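Humanoid club, week whatever

3 min read

Quick one, am meant to be finishing my lab report. But I promised myself I'd write these up as we go, and last time I left it so long I'd forgotten what we even changed.

So. Wardrobe task for the Barach student round. Home category, small bedroom, robot has to deal with clothes on a rail. Sounds easy on the entry form. We picked it over the kitchen one as we thought clothes can't break. True, but they can do everything else.

First job was getting the height sorted. Spent far too long arguing about whether to lower the rail or raise the robot. The rules say the rail stays where it is, so boxes it was. Two of them, side by side, pushed up against the end of the bed. 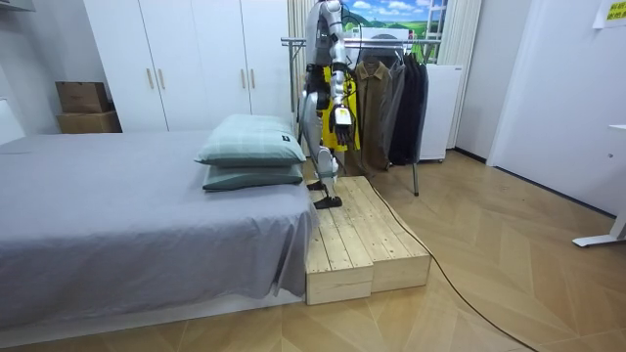

Up on the pine boxes, yellow top right behind it.

I'm still not mad keen on the boxes. There are little gaps between the slats and I keep looking at the feet. My vote is a sheet of something flat across the top before September. Was outvoted, but I'm writing it here so I can point at it later.

Also the cable. Someone please tape the cable down. I have asked in the group chat. I will ask again.

Code side: the Wasena branch is the one to use now, the old Westerberg one is dead, don't pull from it. I lost an evening to that. Grip settings are in the shared folder and the file is named properly for once. The log has 387 lines of warnings in it, nearly all the same warning, so ignore those — but do read the last 2 becuase they're different and I don't know what they mean.

Then the clothes. We wanted a mix, so there's coats in dark colours, a brown one, grey, and then the yellow top with the black stripes on the sleeves. The yellow is my favourite to work with. Shows up against everything. The dark coats next to each other are horrible, even I can't tell where one stops and I've got eyes.

Hangers matter more than I thought too. Wooden one with a thin hook for the yellow top. Holds it well, so the shape stays put and you've got a decent edge to aim for.
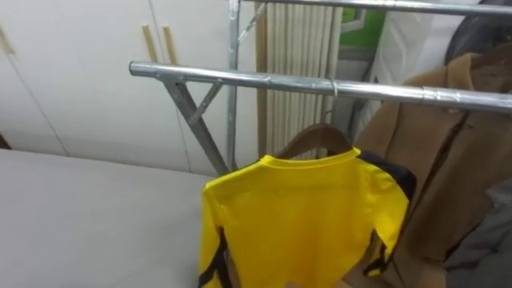
Still to do

— spare hangers, same sort, not whatever's in your cupboard
— reply to Vanetik about the loan form (me, sorry)
— short write-up for the entry, max 2000 characters, so no life stories
— decide whether we try the coats at all or stick with the top. I say stick with the top. You get 100 points for one garment done cleanly and I'd take that over a heroic mess
— tape. The. Cable.

Next meeting same time, bring a jumper, its freezing in there. Right, lab report.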